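# Handreichung Raumpflege, Teil 2: Grautöne, Oberflächen, Lichtverhältnisse

Kurs Hauswirtschaft, Grundstufe – Unterlagen zur Einheit im Februar

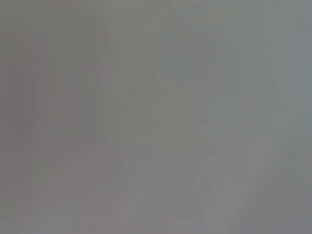

Wer eine Oberfläche beurteilen will, braucht zuerst brauchbares Licht. Ein Grauschleier auf hellen Flächen lässt sich bei diffuser Beleuchtung kaum von einem Schatten trennen, und Staub auf einer matten Front sieht dann genauso aus wie die Front selbst. Wie wenig bei schwachem Kontrast übrig bleibt, zeigt die Aufnahme: links eine große, etwas dunklere Form mit gerundetem Rand und einem Stich ins Mauve, rechts ein kühleres Grau, dazwischen weiche Übergänge. Ein Urteil über Material oder Sauberkeit ist auf dieser Grundlage nicht möglich. In der Praxis gilt dasselbe, wenn man mit dem Gesicht zu nah an der Fläche steht oder nur die Deckenleuchte an ist.

## Warmes und kühles Grau

Grau ist selten neutral. Vor dem Putzen wird notiert, ob eine Fläche eher rötlich oder eher bläulich-grün wirkt. Nach dem Trocknen wird der Eintrag unter derselben Lampe wiederholt. Ein Farbstich kann vom Material kommen, vom Licht oder von Rückständen des Reinigers. Die Lampe wird zwischen den beiden Einträgen nicht gewechselt.

## Prüfen mit Streiflicht

1. Deckenlicht aus, Vorhang zu.
2. Handlampe flach an die Fläche halten, etwa handbreit Abstand.
3. Langsam von links nach rechts führen. Streifen und Fingerspuren treten als helle Linien hervor.
4. Danach quer dazu wiederholen.
5. Befund in das Blatt eintragen, erst dann wischen.

Bei gewölbten Flächen die Lampe mitführen – sonst wird der Rand der Rundung leicht für eine Schmutzkante gehalten. Diesen Fehler hatten wir in der letzten Gruppe mehrfach.

## Mittel und Tücher

- Mikrofasertuch, trocken, für den ersten Durchgang
- Neutralreiniger Clollska, 2 ml auf 2000 ml Wasser
- zweites Tuch, nebelfeucht
- kein Scheuermittel auf matten oder lackierten Fronten

Die Flasche mit der fertigen Lösung wird beschriftet und am Ende der Stunde ausgeleert. Konzentrat bleibt im Schrank in Raum 201.

## Übung

Gearbeitet wird zu zweit. Eine Person führt die Lampe, die andere schreibt, nach der Hälfte der Zeit wird getauscht. Riku Kubo und Junpei Katayama übernehmen die Schrankfronten, Olanrewaju Nnaji und Kenneth Macaraeg die Fensterbank und das Regal. Die übrigen Paare teilen sich die Arbeitstische.

Das Blatt hat drei Spalten: Fläche, Befund vorher, Befund nachher. In die zweite Spalte gehört nur, was man gesehen hat, also »heller Streifen, waagerecht« und nicht »Fettfilm«. Vermutungen kommen auf die Rückseite. Wenn nichts zu erkennen ist, wird »nicht beurteilbar« eingetragen.

Abgabe bei Kiyoshi Kikuchi, Fach 748. Tücher bitte getrennt in die Wäsche geben, ohne Weichspüler.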